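关于我们:Mestadetti 面点教室

文/Dayana Huamán
2019年10月6日

Mestadetti 教的东西很窄:发面,揉面,蒸馒头。开张那年有人劝我们加上蛋糕和拉花咖啡,说这样才像一所学校。我们认真考虑了一个下午,然后去蒸了一锅馒头。

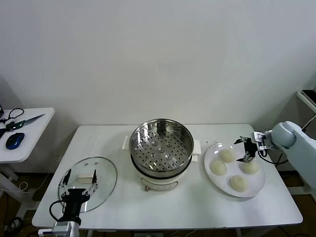 创办人 Jairo Restrepo 以前做会计,对面粉的态度至今没有改过来:差一克也要重称。他的第一批馒头硬得可以压账本,他留了一个在抽屉里,新学员入学时会传着看。另一位老师 Alcides Cusi 从不称任何东西,全凭手感,成品偏偏比 Jairo 的还匀。两人共用一间教室,至今关系尚可。

我们用电蒸锅上课,白盘子装馒头,桌子也是普通的白桌子。常有家长参观完问设备在哪儿,就是那口锅。多数人家里的厨房也就这个条件,在大理石台面上学会的手艺,回家往往要重学一遍。

基础班每期8人,上五次课。第一次课只揉面,不开火,因此退课的人也集中在这一次。第二次开始上锅。学员最爱问的是能不能掀盖子看一眼,答案是不能。玻璃盖已经很照顾大家的好奇心了。关火以后也要再等几分钟,Alcides 会在这段时间讲他祖母的故事,故事的长度刚好,讲了多年没有短过。

馒头出锅后摆盘,互相留点空,别挤着。塌了的、皱皮的、长成石头样子的,一律当场吃掉。Jairo 主张先讲评再吃,这个主张从来没有得到过执行。

学费每期500元,面粉和酵母包在里面,围裙自备。到目前为止,教室大约蒸过2,882个馒头,这是 Jairo 的账,Alcides 认为其中有一部分不该叫馒头。

11月起增开花卷班,由 Milagros Quintero 主讲。她要求学员先上完基础班,理由是花卷可以拧得很花,面没发好照样咬不动。报名请直接到教室来,下午一般都有人,敲门声音大一点,揉面的时候听不太清。

最后更新:2019年秋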